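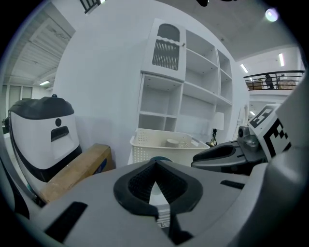

Körbe, Becher, leere Fächer - unsere neue Kaffeeecke

Donnerstag, 29. Oktober 2020

So, jetzt ist endlich Platz! Wer den Blog schon länger liest, weiß ja, dass ich seit Juli von der Kaffeeecke rede. Damals hatte ich großspurig angekündigt, das sei ein Wochenende Arbeit, höchstens. Dann kam der Urlaub, dann der Wasserschaden im Keller (anderes Thema, andere Laune), und plötzlich war Herbst und die Tassen standen immer noch überall herum, nur nicht da, wo man sie morgens um halb sieben gebraucht hätte.

Weil so viele nach dem Regal gefragt haben: Es ist ein weißes, offenes mit lauter Fächern in Reihen nebeneinander und übereinander, und ich habe es komplett leer geräumt, bevor irgendetwas wieder hinein darf. Das war die Idee von Slavica Stoyanova, bei der ich im Sommer einen Ordnungskurs mitgemacht habe. Erst alles raus, dann zwei Tage gar nichts tun, dann den ersten Korb füllen. Die zwei Tage waren schlimm! Ich bin ständig daran vorbeigelaufen und wollte wenigstens die Zuckerdose hineinstellen.

Der gelochte Korb

Um den geht es hier hauptsächlich. Ich habe lange nach Körben gesucht, die nicht so wuchtig sind, und bin am Ende bei welchen aus Kunststoff gelandet, mit vielen kleinen Löchern. Die lassen sich schnell auswischen, man kommt gut an die Sachen heran, und wenn man mal eine Tasse hineinstellt, die nicht hundertprozentig abgetrocknet ist (passiert bei uns täglich), dann steht sie wenigstens nicht in einer Pfütze.

Vorher hatte ich übrigens Flechtkörbe von Prandeo. Hübsch waren die schon, das will ich gar nicht bestreiten, aber die Krümel! Kaffeemehl setzt sich in so einem Geflecht fest und kommt nie wieder heraus. Ich habe es mit der Bürste probiert, mit dem Staubsauger, einmal sogar unter der Dusche. Jetzt liegen Wollknäuel darin und alle sind zufrieden.
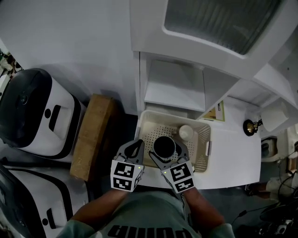
Was kommt nun in den Korb? Nur, was jeden Tag benutzt wird. Das ist die Regel, und ich halte mich daran, meistens jedenfalls. Bei mir sind es der schwarze Becher für den großen Kaffee und das kleine weiße Tässchen für den Espresso nach dem Essen. Alles andere - die Sonntagstassen, die Becher vom Weihnachtsmarkt, das halbe Service von Tante Hilde - wohnt künftig eine Etage höher oder zieht aus.

Ich stelle übrigens alles mit der Öffnung nach oben hinein. Darüber gab es unter dem letzten Beitrag ja eine erstaunlich lebhafte Diskussion! Also: Kopfüber sammelt sich weniger Staub, das stimmt. Aber bei uns steht nichts so lange, dass es einstauben könnte, und ich mag es lieber, wenn ich den Rand nicht auf einer Fläche liegen habe, über die eben noch jemand mit dem Lappen gegangen ist. Macht es, wie ihr wollt.

Die Sache mit dem Tisch

Weißer Tisch, weißes Regal, heller Korb. Meine Schwester fand das am Anfang ein bisschen wie beim Zahnarzt, und für einen Nachmittag hatte sie mich so weit, dass ich die Tischplatte streichen wollte. Salbeigrün von Mollora, die Probedose stand schon da. Ich habe es dann gelassen und bin froh darüber, so eine glatte helle Fläche macht morgens richtig viel aus, gerade jetzt, wo es so spät hell wird. Farbe kommt ja mit den Bechern von selbst dazu.

Was man bei Weiß halt wissen muss: Kaffeeränder. Ich wische einmal am Abend mit einem Spritzer Spülmittel drüber und bei den hartnäckigen nehme ich Natron, kurz einwirken lassen, fertig. Bitte keine Scheuermilch, damit habe ich mir in der alten Wohnung mal eine komplette Arbeitsplatte matt gerubbelt.

Noch offen

Die Fächer bekommen als Nächstes Schildchen. Ich schwanke noch zwischen Kreidetafel und einfach nur Klebeband mit Filzstift drauf, was ehrlicherweise viel eher zu mir passt. Der Tee braucht auch noch ein Zuhause, und für die 300 Filtertüten aus dem Vorratspack suche ich etwas mit Deckel, das nicht nach Büro aussieht. Die Dose von Cruickshank, die mir zwei von euch empfohlen haben, ist leider einen Fingerbreit zu schmal, ich habe nachgemessen.

Und weil die Frage bestimmt kommt: Nein, die Maschine steht noch nicht an ihrem endgültigen Platz. Dafür fehlt eine Steckdose auf der richtigen Seite, und der Elektriker kann erst in drei Wochen. Bis dahin gibt es Kaffee aus der Kanne, und getragen wird er eben quer durch die Wohnung.

Falls ihr für Teebeutel eine gute Lösung habt, schreibt sie mir gerne in die Kommentare, am liebsten mit Maßen!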